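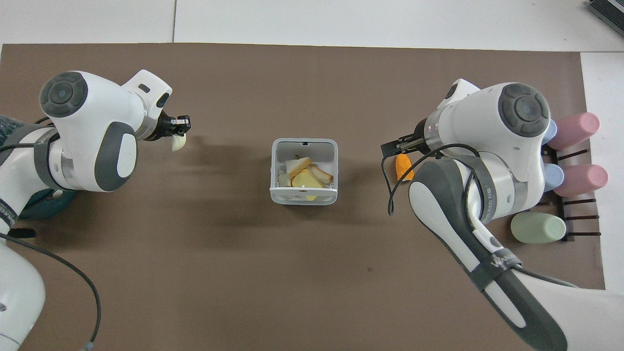 April, after supper

I am tired but I want to write before I sleep, because tomorrow I will forget the small things.

All afternoon was for the food corner. Philomena asked me last week if I can help to put order in it, and I said yes too quickly, as always. The brown mat is on the white table now and I like it very much. The colour is calm and my eyes rest on it. The little white bin has its place in the middle of the mat, and in it are the flat tan slices with the brown crust, and one yellow piece between them. I say toast, Philomena says crackers. We did not agree and we stopped discussing at teatime.

The yellow piece I call cheese. Leonie is sure it is potato. In my mother's kitchen such a question would be finished in one second, with the teeth.

There was also the small white curved thing, which made me think of a clove of garlic. It made me hungry for my aunt's soup. She used three whole heads for one pot and my uncle had to sleep with the window open. I must ask her for the recipe again. I wrote it once on the back of an envelope from Asante, and the envelope is lost since the move.

I learned a new word today, "crouton". Theophilus spelled it for me. I had always said "soup bread" and everybody was too polite to correct me.

On the way home I stopped at the Elano shop for a second bin, a bit deeper, with a lid. They had one in grey only and I did not buy it. I bought real bread, a lemon and 3 onions, and paid with my last coins. The bus 66 was late and I stood nearly 28 minutes beside a woman with a very beautiful green umbrella. I wanted to ask where she found it but I could not build the sentence in time.

For tomorrow: wash the tea towels, call Ilham about the key to the cupboard, return Leonie's jar. My favourite cup is still at Philomena's and I must not forget it a third time.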